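Clastness Session Tapes: stems and notes

Read this before you download anything. The files are big and the folder names are not always logical.

What is in the package

Clastness is an album of improvised music for bass clarinet, prepared piano, hand drums and voice. Our label, Grenis, released it on vinyl. In this package we give the separate tracks (the stems), the rough mixes and the take notes, so that other musicians can study them or make new pieces from them. The finished album is not included. If you want it, please buy it from us or from your record shop.

There are 1,354 audio files. All are WAV, 24 bit, 48 kHz, mono, except the room microphones, which are stereo. The tempo is free in almost all pieces, so please do not look for a click track. The only piece with a fixed tempo is "Borkowska", which was played at 100 beats per minute, and even there the drums leave the tempo in the last part.

Folders

stems: one folder for each take, with the instruments separated
rough: the rough mixes made on the evening of each session
notes: text files written by the engineer during the takes
extra: sounds between the takes, talking, tuning, the piano lid

File names have the piece first, then the take, then the instrument. For example, horevitz_t04_bcl.wav is the bass clarinet from the fourth take of "Horevitz". The short codes are bcl (bass clarinet), pno (piano), drm (hand drums), vox (voice) and room (room microphones).

How it was recorded

All musicians played in the same room and could see each other. For this reason the stems are not clean. You will hear the drums in the piano microphones, and you will hear the clarinet nearly everywhere. We did not try to remove this with software, it made the sound of the piano very thin. If you mute the drums in "Borkowska", they will still be present, only farther away.

The voice was recorded with two different microphones. In the early takes it is a ribbon microphone, and later a condenser. The change is written in the notes, but not in the file names. I am sorry for this, it would be useful to have it there.

The piano was prepared with screws, felt and pieces of rubber. Some of them moved while playing, so the same key can sound different from one take to the next. Please do not report this as an error.

Known problems

"Horevitz" take 6 has no room file. The disk was full and we noticed only after the take.

In two of the rough mixes the left and right channels are exchanged. They are marked with LR in the notes folder.

The drum file of "Grenis Waltz" take 2 begins late. Move it by hand until the first hit meets the room file.

The levels are very low in the quiet pieces. Do not normalize each stem separately, or the balance between the instruments will be lost.
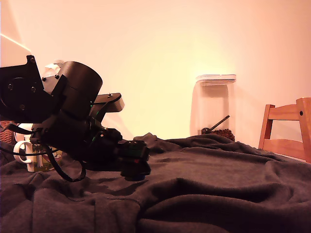
Black servo arm over a dark gray blanket.

What you may do with the files

You may remix, cut, loop and perform them, also for money, if you write "from the Clastness sessions, Grenis" where people can read it. You may not sell the stems as a sample library, and you may not upload the rough mixes as if they were the album. For film or advertising please write to us first — we usually say yes to films.

The voice files need more care. The singer agreed to musical use only. Please do not use them to build a synthetic voice.

Versions

Version 2, July 31, 2018: the notes were corrected, the "extra" folder was added, and wrong instrument codes in the piano files were repaired.
Version 1, January: first public package, without the "extra" folder.

If you have version 1, it is enough to download the notes and the piano files again. The other stems are the same.

Contact

Corrections, questions and finished remixes go to Eero Rissanen at the label. I read everything, but in the concert season an answer can take a few weeks. Please write the full file name when you report a problem.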